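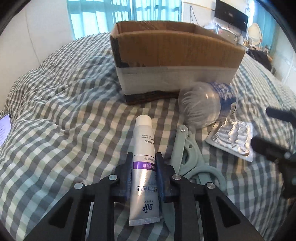
**Department of Manipulation Studies, Gwilliam Institute**

**The Pause**

The Department wishes to record the circumstances under which Section 5 of the Werlow report came to be written, and why it remains in the report against the advice of two readers.

The Werlow method required that household objects be picked up and put down by a person holding a gripper in each hand. The person's motions were then used to train a policy, and the policy was run on the Department's two-armed machine, which is known by its project name, Clisham. Objects were to be ordinary. The approved list included a toothpaste tube, scissors, a plastic bottle, a blister pack and a cardboard box. Work was to be done on soft and uneven surfaces, beds in particular, where earlier policies had performed poorly.

Ms. Ishbel Paterson was engaged in May to collect the demonstrations. She recorded 900 of them in bedrooms made available to the project. Dr. Saeed Rashti, who reviewed the recordings each Tuesday, found them clean and consistent. He made one note in the margin of the log: "Waits before letting go. Ask."

He did not ask. The recordings met the standard, and the training run had already been booked.

The policy was tested over 216 trials. It set objects down upright or flat, as the object required, and it dropped very few. On a folded duvet it did better than the policy trained at Wivon, which had been given far more material. Dr. Rashti was pleased with the figures and drafted the results section in one evening.

It was Mr. Hamish Geddes, the technician on duty, who reported that the machine hesitated. Having brought an object to its place, Clisham would hold it there, touching the cloth, and do nothing for 2 seconds. Then the fingers would open. Mr. Geddes checked the motors, the cables and the clock. He replaced a controller that was in good order. The hesitation was present in every trial he watched, and it was the same length for the bottle as it was for the scissors.

Dr. Rashti had the pauses cut from the training recordings and the policy trained again. The second policy was faster. It also let go of tubes before the cloth beneath them had settled, and they rolled into the folds. The difference between the two policies was plain enough that it became the main result of the report.

The question of cause was then put to Ms. Paterson, with Professor Valquíria Araújo present as head of the Department. The minutes of that meeting are short.

Ms. Paterson was asked whether she had been told to wait. She said she had not. She was asked whether she had been aware of waiting. She looked at the recordings for some time before she answered.

She said that she had looked after her father at home for several winters. His hands were poor. Whatever she passed to him, a cup or his tablets, she had learned to keep hold of until she felt that he had it.

Dr. Rashti asked how this applied to a bed.

"You can feel when it's been taken," Ms. Paterson said. "The bed takes it as well. It's only slower."

Professor Araújo asked that the sentence be entered in full.

The two outside readers of the draft considered Section 5 unsuited to a technical report. One of them, Dr. Shona Moffat, proposed that "demonstrator habit" would be sufficient. The Department considered the proposal and adopted the term in the abstract. Section 5 was kept as written.

Mr. Geddes now closes the laboratory in the evenings. The last item in his routine is to have Clisham return the test objects to their box, and he takes the final one from the machine himself. According to his log, he closes his hand on it and waits, and after 2 seconds the fingers open.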